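Visit to the Mosisov reserve, September 2019

We drove out to Mosisov for its open day, 242 kilometres from home, the last 20 of them on gravel. The reserve had been closed to visitors through August while the northern fence was replaced.

The morning drive went along the Etell river with a guide from Ciltudix Lodge. We had two white rhino near the first crossing, then a long wait at the dam for very little apart from waterbuck and a pair of fish eagles. The wild dogs were still in their holding pen and we were kept well back from it. There are 8 of them, to be let out once the new fence has passed inspection.

After lunch there was a talk on tracking collars and water points. Entry was 190 rand a head, lunch included.

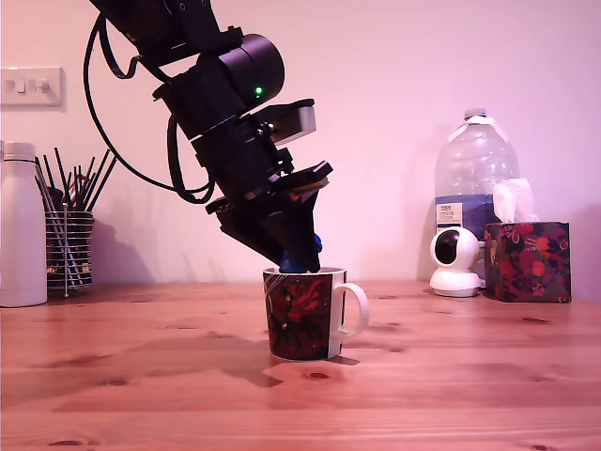 Jianguo Dai wrote in afterwards to say that the river road floods early in the rains, and that anyone going later in the year should come in by the Tian gate and allow an extra hour.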